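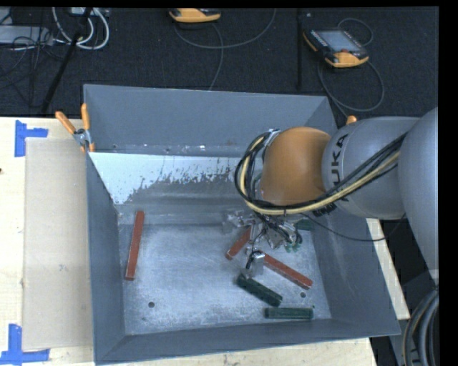

Jostville Box Scores

Play-by-play and box score data for the Jostville amateur basketball league, one row per event, with a smaller table of player totals for each game. The current release covers 441 games over 7 seasons.

What's in the folder

games.csv has one row per game: date, home side, away side, final score, venue, and whether it went to overtime.

events.csv has every shot, rebound, foul, turnover and substitution, in order. The clock column counts down in seconds from the start of each quarter.

players.csv has one row per player per game. Minutes are worked out from the substitutions in events.csv and were not taken from the scoresheets.

teams.csv lists the 6 clubs, including Alska and Geltero, with their old names where they changed. Grønli is spelt with the ø throughout, so open the files as UTF-8.

How it was collected

Scorers at the table filled in paper sheets. These were typed up by Hideaki Tsuchiya and checked against the league's published results. Where the sheet and the published score disagreed, the published score is in games.csv and the sheet is left as it was in events.csv. Those games have a 1 in the mismatch column.

Known problems

Shot locations are zones, not coordinates. The zone map changed after the second season, when the corners were split from the wings. Use zone_old for the first 2 seasons and zone for the rest.

Blocks were recorded unevenly. Some scorers hardly ever gave one. I would not compare players on blocks across different venues.

Overtime substitutions are often missing. Minutes for those games can be short for players who came on late.

A few players share a surname and an initial. Always join on player_id.

Loading

Any spreadsheet will open the files. Empty cells mean not recorded; a zero means zero. If your program turns player_id into a number it will drop the leading zeros, so read it as text.

Updates

Last updated April 8, 2025. The next release is planned for July and will add free throw order within each trip to the line. Corrections are welcome: give the game_id, the quarter and the clock value, and say what you think the row should be.

Licence

CC BY 4.0. Please credit Jostville Box Scores.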